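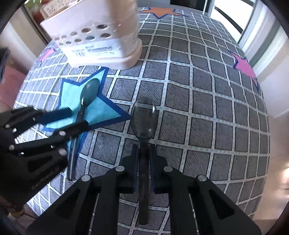 Student Robotics Project: Tabletop Handling Station
Bench Inspection Checklist with Comments

Project group: Stirkoleo
Location: Alladham Building, Room 34
Period covered: March
Completed by: duty student; countersigned by course staff

This checklist must be completed before each session at the handling station. Every item is to be marked Pass, Fail or Not Applicable. A comment is required for any Fail. Sessions may not begin until all Section 2 items are marked Pass.

Section 1. Table and objects

1.1 Tablecloth lies flat, with the printed grid and stars clear of folds in the working area.
Pass.

1.2 Objects on the table match the task sheet.
Pass. Task sheet 12 (spoons and container) in use. The sheet calls for one dark spoon and one clear spoon.

1.3 Plastic spoons free of cracks and sharp edges.
Pass. One clear spoon was replaced before the session. The discarded spoon had a split handle.

1.4 Container stands toward the far side of the table and does not rock when touched.
Pass.

1.5 No food, drinks or personal items on the table.
Fail, corrected. A water bottle was moved to the shelf by the door before power was applied.

Section 2. Grippers

2.1 Pin caps on both grippers seated and not protruding.
Pass. Checked by hand with power off.

2.2 Fingers open and close through their full range without catching.
Pass on second attempt. The first attempt was stopped due to a faint clicking sound. Finger joints were wiped clean and the test was repeated.

2.3 Cables secured and clear of moving parts.
Pass.

2.4 Emergency stop tested from the operator position.
Pass. To be tested again if the operator position changes during the session.

2.5 Cycle counter recorded.
Start of session: 2,330. End of session: 3,047.
Comment: Please enter both readings in the Brumus log on the same day. Several entries from earlier in the month show only the closing figure.

Section 3. Students and work area

3.1 Long hair tied back; loose sleeves, lanyards and jewelry removed or secured.
Pass. One student was asked to remove a lanyard.

3.2 Hands kept away from the fingers of a gripper while it is closing.
Pass, with comment. Two reminders were given. Students are not to straighten a spoon while it is being gripped. The gripper must be opened first.

3.3 Daylight from the window does not interfere with the operator's view.
Pass. Glare to be checked again for sessions starting after 3:00 p.m.

3.4 Walkway to the door clear.
Pass.

Section 4. Follow-up

4.1 Order replacement clear spoons from Michalík. Open.

4.2 Listen for clicking at the start of the next session. If it returns, take the gripper out of use and inform course staff. Open.

4.3 Add a line for shelf storage of bottles to the room rules. Closed.

Signed copies are kept in the project binder until the end of the term.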